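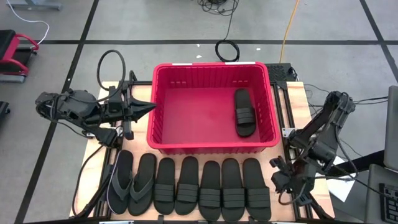

**Footwear at the pool door: pairing, storage and sizes**

The lending stock of pool footwear at Stilevstead was last checked in September by Rhiannon Parri and Joon-young Nam. The register now stands at 209 items, of which 154 are slides and the remainder flip-flops. Both types are black. The old mixed-colour stock has been withdrawn, which makes replacement simpler and sorting slower, as a left and a right of different sizes look much the same at arm's length.

The present method of sorting is as follows. Footwear is taken from the bin and laid in a single row along the near edge of the table, toes towards the bin. Flip-flops go to the left, slides to the right. Working in one row keeps all the straps facing the same way, so a wrong strap type stands out before any size has been read. An odd number in the row means at least one item has no partner, and the first place to look for it is the floor of the bin. Black soles against a red bin are easy to find. The former grey crates were poor in this respect.

Pairing is done by three checks, in this order:

1. Strap. A Y-shaped thong or a three-band upper. The two are never paired with each other, whatever the size.
2. Length. Place the two soles together, heel to heel. A difference of one size is visible at the toe. The moulded number under the heel is a guide only, as two batches from Bolger were marked on different scales.
3. Side. For flip-flops, the toe post sits off centre and gives the side at once. For slides, look at the curve of the inner edge. The bands run nearly square across the foot and are no help.

Some flip-flops have a thin light grey line around the sole edge. A lined one should be paired with another lined one where possible. If no match can be found after a full sort, a lined and an unlined flip-flop of the same size may go out together. They wear at the same rate and the soles are of equal thickness.

**Washing**

Wash in the bin in which they are collected, with warm water and the usual dose of Briltik cleaner, and leave for ten minutes. Stand them on edge against the side wall to drain. Slides hold water under the upper and take noticeably longer than flip-flops, so they should be put to drain first. Footwear stored damp in a closed cupboard develops a smell within two days, and a second wash does not fully remove it.

Do not use the heated rail. Agathe Fleury measured a set of slides before and after an evening on it and found the soles had shortened by 2 mm, with the front edge lifting. The lift is the greater concern on wet tiles.

**Checking for wear**

Any of the following is cause for withdrawal:

- a band that has begun to part from the sole at either side
- a toe post that turns freely or pulls through when tugged
- a heel worn smooth across its full width
- a crack in the sole that opens when the sandal is bent

Surface scuffs and faded size numbers are acceptable. A faded number can be redone in white paint pen on the underside. Marks on the footbed rub off on wet feet and have been discontinued.

Single slides in good condition are kept for one season in the cupboard under the noticeboard, arranged by size. Stepan Harasym made four pairs from singles this year, all from sizes 40 to 42. Single flip-flops are no longer kept. The posts perish in storage and very few were ever matched.

**Bins and labels**

The slatted bins have replaced the crates at both doors. The ribbed walls are stiffer than those of the crates and the flat floor stacks without rocking. Labels are white tape on the rim. Tape on the side walls does not last, as the ribs leave too little flat surface for it to hold. Please write the label before sticking it down, and replace both pieces when the contents change. A bin with one old label and one new one was sent to the wrong door twice last month.

A bin holds about a dozen pairs of slides. Filling it beyond the rim bends the top layer, and the bands take a set which is uncomfortable to wear.

**Replacement**

Declan Quinlan has obtained a price from Beren for the larger sizes, which are the ones most often missing at the evening session. The three-band pattern has been kept so that new slides can be paired with existing singles. The order is under reference 1613 and delivery is expected before the half-term sessions. Requests for additional small sizes should be added to the sheet by the pool door, giving the size and the strap type.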